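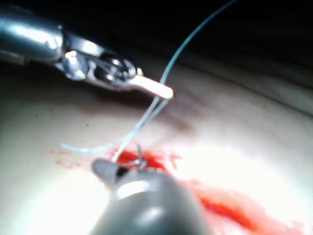

Suturing on a practice pad with blue-green thread.

About Sonska

Sonska writes working rules for labs that use robot arms and robotic instruments. Bláthnaid Geraghty and Noreen Sial started the company, and they still read every rule sheet before it goes out.

Each sheet fits on 2 pages. It says who may start an arm, where people stand, and when a practice pad gets thrown out. We also ask that cables be checked before each session and that any stop be written down within 10 minutes. 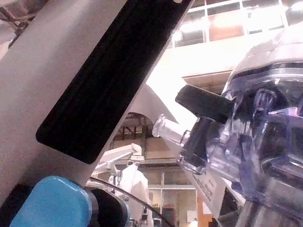
How we review

We look at every sheet again after 90 days. Labs can send changes at any time, and new versions come out in September.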